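Drawer depth, fold width and the winter layer problem

Posted Fri 31 January

The bedroom dresser in the Wurnthorpe flat has an inside drawer depth of 16 cm. I measured it when we moved in last June and have been ignoring the figure ever since. Anything folded flat and stacked will fit, but the stack only works until the bottom item is needed. After that it is a heap.

This month I refolded everything for vertical storage. The rule is simple: the finished fold has to stand on its edge and be shorter than the drawer. I use 11 cm as the target width, measured with a strip cut from a cereal box. T-shirts reach it in three folds. Thin sweaters need one more. Heavy tops with a lining are the difficult category, and most of this post concerns them.

A lined garment has two layers that move at different rates. If the outer fabric is folded tight, the lining creeps out at the neck and the bundle opens on that side. I tried smoothing the lining first, which helped a little, and folding inside out, which made the bundle too thick to sit beside anything else. What works best so far is to bring both sides in lengthwise, leave the top edge alone, and fold up from the hem last. The neck end stays slightly loose. In the drawer it faces up, so the trim also serves as a label.
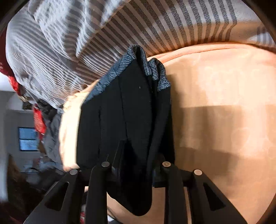

Black garment in a long bundle, blue-grey trim at the upper edge, peach blanket behind.

Black fabric has the additional problem of lint. I go over each piece with a roller before the first fold, once on the front and once on the back. Doing it afterward only reaches the outside faces. A soft blanket is also a poor folding surface for dark clothes – it gives fibers back as fast as the roller takes them off. A cotton sheet spread over the bed fixes this and takes a few seconds.

For dividers I bought the Tirnell spring-loaded type, which push against the front and back of the drawer. They hold well in the upper drawers. In the bottom one the back panel flexes and the divider slides down within a day. A Trisach fabric box does the same job there with no tension involved, although the sides bow outward when it is full.

The blankets are next. The Chiriac chest at the foot of the bed is 70 cm long inside and takes them rolled, in one layer, with the thickest against the back. I have not settled on a rolled diameter yet. The lid closes with two blankets in place and stops a finger's width short with three, so one of them is going on the closet shelf until I can find a better arrangement.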